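Against the Default Grid

Most design schools still teach the column grid before they teach type. Students learn to divide a page into twelve parts, and only later ask what the parts are supposed to hold. I think the order is wrong, and two years of reviewing portfolios at Fevley have made me more certain of it.

A grid is a record of decisions about text: line length, type size, leading. When the grid comes first, those decisions are made backward. The body text gets whatever width remains, and the size is adjusted until it fits. A comfortable line for continuous reading stays under 70 characters. In the portfolios I see, long lines are common, and the designer can rarely say how the measure was chosen.

Anca Preda has argued that beginners need the grid as a support, and that type can wait for the second term. I accept the first half of this. A blank page is hard to work on. But a single column with a well-set paragraph is also a support, and it teaches the student to look at words.

Lorena Henríquez runs her course at Dobre this way. Her students set one paragraph in two typefaces, by hand, until the spacing is even. Columns are introduced in May -- late, by most standards.

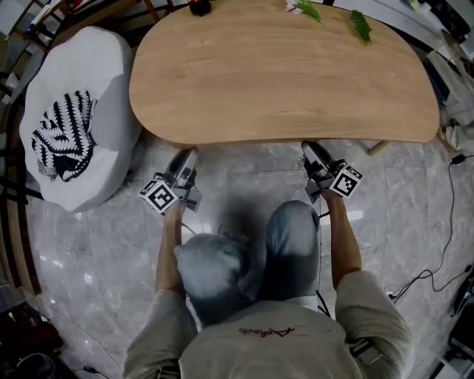
The cost is speed. Her students produce fewer finished layouts in their first year, and their portfolios look thin beside the others. Employers should learn to read those portfolios more slowly. A page with one column, set properly, says more about a designer's judgment than a poster built on twelve.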